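Print
E-mail

Loyalty, at 69 points

I have been a faithful customer of the Prasterik coffee chain for two years, and in that time I have earned 69 points. A free coffee costs 72. I have been within reach of that coffee since December, and every time I get close, something expires.

The expiring is in the terms, which I read on the bus, all eight screens of them. Points last for a while and then they stop lasting. You can hold them off by making a "qualifying visit," and a visit qualifies if you buy something that isn't coffee. So I have eaten a great many dry muffins in defense of a drink I could have paid for with the muffin money.

My grocery store has a card too. It once gave me a coupon for dog food. I don't have a dog, but I had bought a lot of rice that month and I suppose the computer drew its own conclusions. The Simiyu shoe store gave me a card on my first visit and closed before the second. I still carry it. Serklow, where I get my glasses, has a gold tier, and I'm in it, and as far as I can tell gold means they e-mail more often.

I used to think people who turned down the card at the register were snobs. "No thanks," they'd say, and just walk off with their socks. Now I watch them with envy. They have thin pockets and free evenings. Meanwhile I'm patting my coat for a piece of plastic while the line behind me breathes through its nose.

The sensible thing would be to throw the lot out. I did try. I got as far as the trash can with the shoe store one and then thought, well, they might reopen.
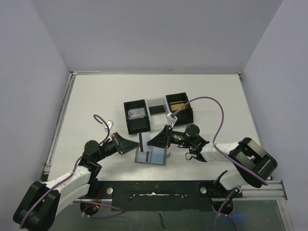
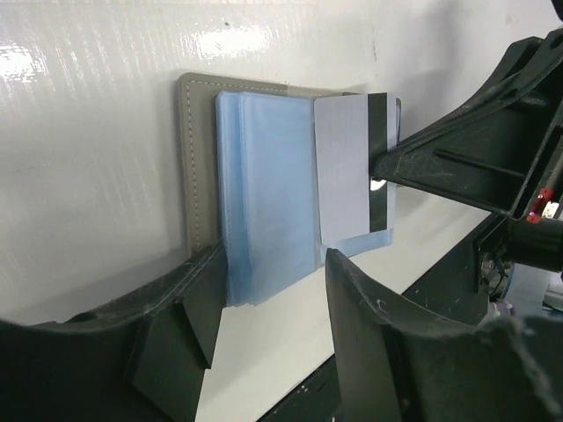

Card sleeves and a plain white card, in the second one.

GODOVPORT, 6 July 2021

Went in this morning with my 69 points and ordered a muffin to keep them alive. The kid at the counter told me they're moving everything to an app. Old points carry over, he said, minus a conversion fee. I asked how much the fee was and he said he'd have to look it up. The muffin was lemon.

Print
E-mail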